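Taches de thé, de café et de calcaire : mes trucs en vrac

Mis à jour le lundi 3 août, j'ai rajouté la partie thermos en bas.

Pas le temps de faire joli, je note comme ça vient. Beaucoup de questions reçues depuis février sur les tasses qui brunissent, donc on commence par là.

Tasses en faïence ou porcelaine. Bicarbonate, une cuillère à café, quelques gouttes d'eau, on frotte au doigt. Pas d'éponge verte, ça raye et après la tache s'accroche encore mieux. Rincer. Si le fond reste marron, remplir d'eau chaude avec une cuillère de percarbonate et laisser 30 minutes. Jamais dans une tasse à filet doré, j'en ai bousillé une de ma grand-mère.

Gobelets plastique. Plus pénible. Le thé noir rentre dedans, le curcuma n'en parlons pas. Eau tiède + percarbonate, puis une journée au soleil sur le rebord de fenêtre. Le soleil marche très bien sur les taches de tomate aussi. Ne pas mettre d'eau bouillante, certains se déforment.

Gobelets en carton : on jette, on ne lave pas. Je le dis car on m'a posé la question. Par contre propres et secs ils servent pour les semis, percer le fond avec un clou. 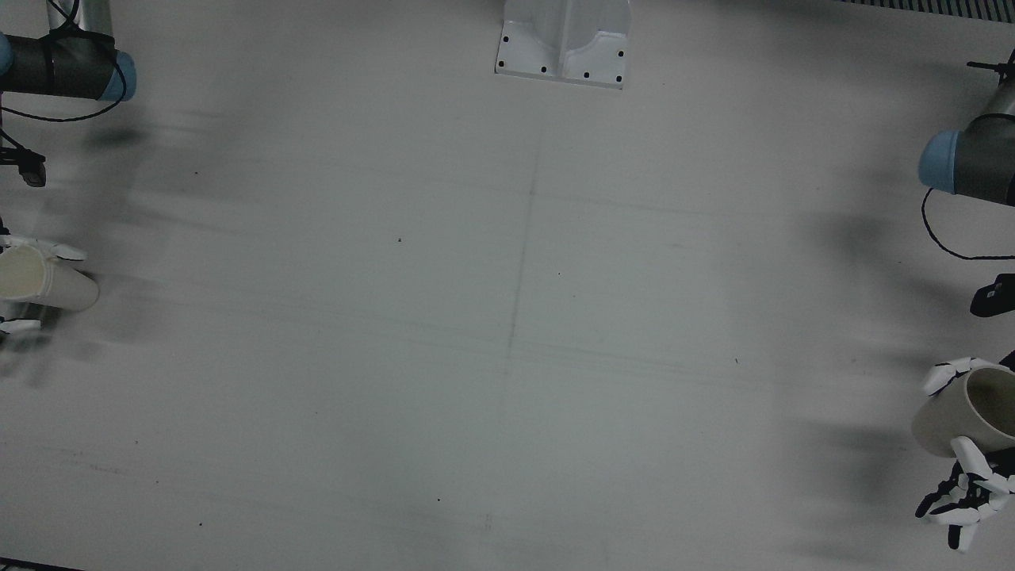

Gobelets crème sur plateau clair : sur ce genre de surface, la moindre goutte de café se voit.

Plateaux et tables claires. Essuyer tout de suite, ça évite 9 taches sur dix. Tache sèche : chiffon microfibre humide, une goutte de liquide vaisselle, on laisse poser deux minutes puis on essuie sans appuyer. Pour les ronds de café anciens, pâte de bicarbonate très liquide, essai dans un coin caché d'abord. Sur du bois huilé non, le bicarbonate fonce le bois. Sur du marbre, jamais de vinaigre ni de citron !!

Traces grises de frottement (dessous de casserole, pied de lampe, etc) : gomme blanche d'écolier. Si ça part pas, éponge magique à peine humide, main légère. Les joints et les jointures, vieille brosse à dents, sens de la longueur.

Chia-hao Lu m'écrit qu'il passe un peu de dentifrice blanc sur les traces. Pas mal, mais rincer deux fois sinon ça laisse un voile.

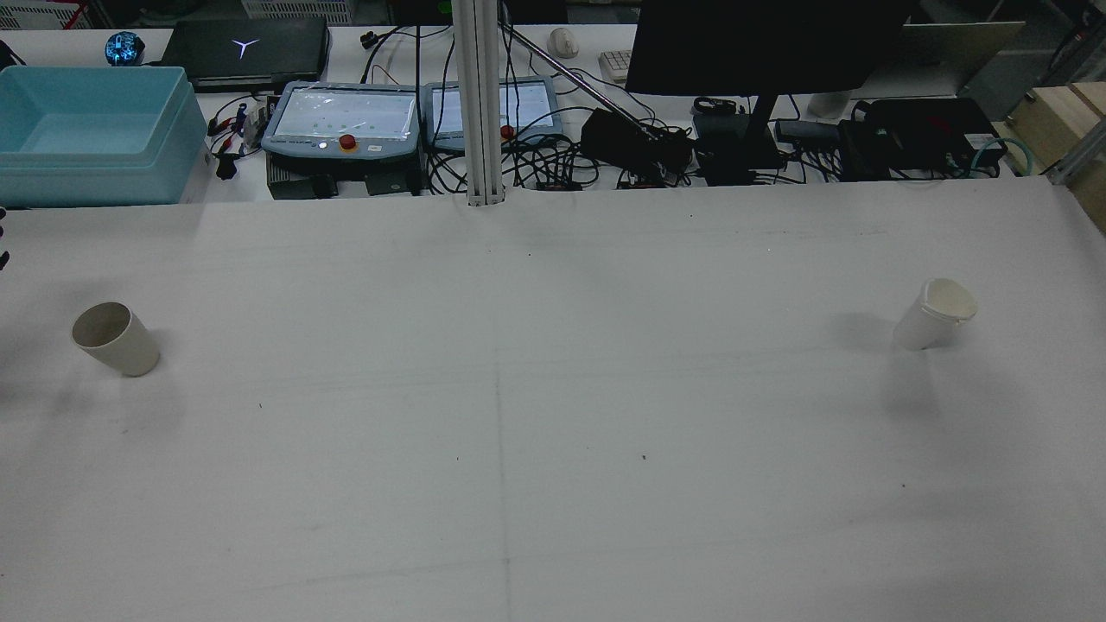 Deux gobelets couchés sur une table blanche marquée de gris. Le papier et le plastique, pas le même traitement.

Calcaire au fond de la bouilloire. Moitié vinaigre blanc moitié eau, on fait chauffer sans bouillir, on attend, on vide. Ouvrir la fenetre. L'acide citrique sent moins fort, une cuillère à soupe pour un litre. Faire bouillir une fois à l'eau claire avant de se refaire un thé.

Thermos qui sent le vieux café. Rincer, deux cuillères de riz cru, un fond d'eau chaude, secouer fort, vider. Le joint du bouchon s'enlève presque toujours, et c'est lui qui pue en général. Laisser sécher ouvert, tête en bas sur un torchon. Yuk-lan Pan range le sien avec un morceau de sucre dedans, parait que ça absorbe. Pas testé.

Théière en fonte : eau claire et c'est tout. Pas de savon.

La prochaine fois les planches à découper et l'odeur d'ail.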